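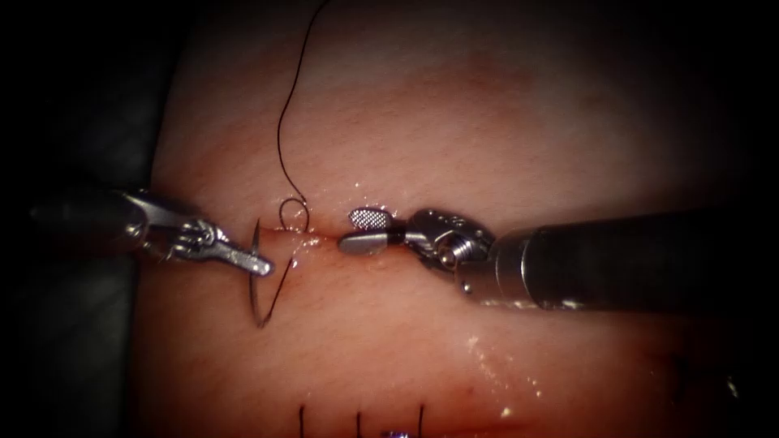 **Cameron Bright** — teleoperation lead, Nolton suturing project

*Posted 28 Jan 2024 in: Demonstrations and Teleop*

Hello all. I want advice about how we cut our suturing demonstrations before training. Our operators drive both arms from the console, needle driver on the left and grasper on the right, and each of them repairs an incision on a tissue pad. We have 106 recorded stitches until now. I trained a policy on all of them and it is good at bringing the needle to the tissue, but the handover is poor. The driver holds the needle in the tissue, the right grasper comes near with the jaw open, and then it waits there or closes on air.

My question is simple. Do you train on the full stitch, or do you divide it into insertion, handover and pulling the thread?

---

**kettle_drum**

Divide it. We had the same waiting behavior at Ornier and it came from the operators. People pause before the grasp, they look, they correct a little. The policy learns the pause very well, as the pause is most of the frames.

---

**Cameron Bright**

This I can confirm. I checked 13 recordings this morning and the pause is in all of them. The longest one is three seconds with almost no motion on the right arm.

---

**plurura_dev**

I don't agree with dividing. When you cut the stitch in phases, somebody must decide where the phase ends, and two people will not decide the same. Then your insertion policy finishes with the needle in a position that the handover policy has never seen. We tried it for the Plurura gripper and went back to full demonstrations after a month.

I would first remove the still frames and train again. It costs you one evening.

---

**kettle_drum**

> I would first remove the still frames

Careful with this. Some of the stillness is useful. In your picture the thread makes a small loop just over the entry point, and the grasper is on the right of it, quite close. If the operator slows down in this place, maybe it is to keep the open jaw away from the loop. Take this out and the robot will go directly through the thread.

---

**plurura_dev**

Fair, but the robot does not know why the operator slows down. It sees small actions, that is all. If avoiding the loop matters, the path of the grasper must show it, not the speed.

---

**mira_k**

A question from another side: how many operators do you have? With us the style of the person was a bigger problem than the pauses. One surgeon takes the needle near the point, another one prefers to come from above. Average these and you get a grasp in the middle that no person would do.

---

**Cameron Bright**

Two operators, and yes, they are different. One is trained in surgery and one is me. I place the right wrist lower, almost on the pad, and I think I learned this bad habit from the old Cosgrove simulator.

---

**mira_k**

Then I would train on the surgeon only, before any cutting. Fewer stitches, but they agree with each other. You can use yours for the insertion part if you need more data there.

---

**tomfold**

Are you recording the wet pad and the dry pad together? I see shiny drops to the lower right of the instruments, and there is light coming back from the cut also. Our camera policy was following the reflections for weeks before we noticed. Test it with the lamp moved a little, before you blame the demonstrations.

---

**Cameron Bright**

Together, yes, and I did not label which is which. I will go back through the session notes. The lamp was not moved since September, so I have no variation there at all.

---

**kettle_drum**

That is a real problem, but I still think it is the second one. A lamp does not make the grasper stop for three seconds.

---

**plurura_dev**

It can, if the needle is lost in a reflection and the policy has no better idea than to wait. Curved needle, dark, very thin, and half of the interesting part is between the jaws or in the tissue. How do you know that it sees the needle?

---

**Cameron Bright**

I don't know it. My plan for this week is the following:

- train on the surgeon's stitches only, full length, nothing removed
- train the same set again with the long pauses shortened to a half
- run both with the lamp in the old place, then moved to the left

If the handover is still bad, I will try the phases — sorry, plurura_dev. I will write here when I have the first runs.

---

**mira_k**

Please keep the failed runs too. I would like to see where the grasper closes.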